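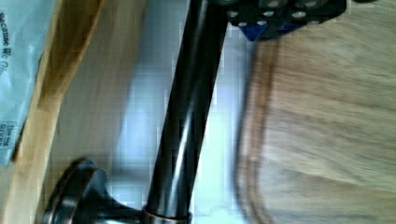 To: kit-budget list
Date: May 27, 2023
Subject: Re: arm and kitchen bench, what do we ask for

Sorry for the slow reply, on a train with bad signal. Quoted the bits I'm answering, rest snipped.

> I've got the Drandstead quote in front of me. 2,278 for the gripper
> kit, which covers the gripper, the wrist plate, one set of fingers
> and a cable. Spare fingers are extra. Do we need spares in the first
> order or can they wait till September?
>
> Also the form wants a line for "furniture and fittings". Do we put
> the drawer unit in there or under consumables? Last year somebody
> put a whole bench under consumables and it got sent back.

Spares in the first order. Please. Fingers are the bit that meets the drawer fronts and the worktop, and if we wait we pay Drandstead's carriage twice. Put down 2 extra sets. If the total gets queried we drop one set and keep the other.

Drawer unit goes under furniture. It stays put, it gets used every day, it isn't a consumable whatever the form thinks. Towels, paper roll, food, bags – those are consumables.

> Can you send round something showing how much counter the task
> really takes up? Gritard are offering a shorter bench and it's a
> fair bit cheaper.

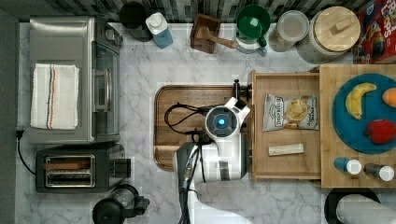
Drawer task, seen from overhead. Toaster oven on the left, drawer and butcher block on the right.

So no to the short bench from me. Look at what has to fit: toaster oven, toaster, chopping board, the drawer with room to come all the way out, and then the arm wants space to swing without clouting anything. Take a chunk off the length and the first thing to go is the clear bit at the front, and we need that for resets. Gritard do a longer one in the same range. Could someone ask for a price on that, with delivery to the ground floor? Their website price is kerbside only, we got caught by that before.

> Rutkowska say they can do a service contract at 72 a month. Worth it?

Not in year one I'd say. Warranty covers faults on the arm anyway, and what we're likely to break is fingers and cables, neither of which is in the contract (page 5, small print, have a look). Would rather see the 72 a month go in a repairs pot we control. Ask them if we can join later without an inspection fee. If not then I might change my mind.

> Anything else missing off the list?

Yes, few things, in no order:

Cable ties and sleeving. Cheap, always forgotten. The cables loop out from the arm and over the board and I'd like them tidied before they catch on something.

Second drawer unit, same model. If the runners go on the only one we stop work till a new one turns up. Iltden had them in stock last I looked but thier lead times jump about.

Emergency stop on a longer lead. The one that comes with the arm won't reach the end of the new bench.

Household stuff. Mugs, jars, a plate or so, play food. Charity shop is fine, keep the reciepts. Finance will take them if they're stapled to a sheet with the date on.

Haven't put anything in for a second arm. I know people want one – different bid, different pot, and it'll hold this one up if we tack it on.
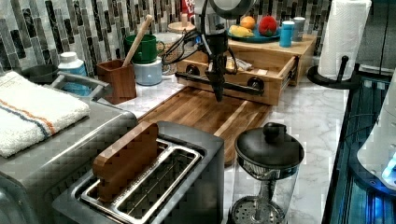

Do we need three quotes for the drawer unit as well?

Only if both units together go over the small purchase limit, and they won't. A screenshot of the Iltden page with the price showing is enough.

Where that leaves us: gripper kit and 2 spare finger sets from Drandstead, long bench from Gritard once priced, two drawer units from Iltden, no contract with Rutkowska for now. If you're happy with that put it in the spreadsheet and I'll check the sums when I'm back at a proper screen. VAT column is still wrong by the way, it's adding it on the carriage twice.

Battery nearly gone, shout on the list if anything's urgent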